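Clothing Reuse Programme: progress report to Pladitz
Period to end of June

Sorting and folding

The second table at the Drakinska site is now in use every Wednesday. We received 315 garments in the period, of which 204 have been folded and listed. The remainder are bagged by type and will be worked through next month.

Soft items with elastic waists still take the longest. They arrive bundled up and have to be opened out before size and condition can be checked.
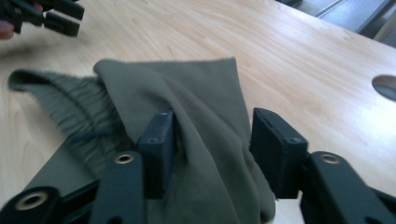
We have changed the order of work for these. The waistband is found first and placed at the far side of the table, then the legs are pulled straight, and only then is the item folded in half. Cords are left outside the fold so that missing ones are noticed. The written guide from Essien has been amended to match.

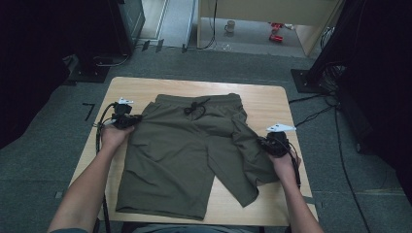 Straightening a pair of olive-green drawstring shorts on the sorting table.

Stock out

Prolard collected 151 items in two loads. They returned 10 with worn elastic, which we had passed in error. Waistbands are now stretched by hand at the checking stage.

Next period

Clear the bagged stock, price a third table, and agree collection times with Prolard for the summer. Spending is within budget and no change to the grant is requested.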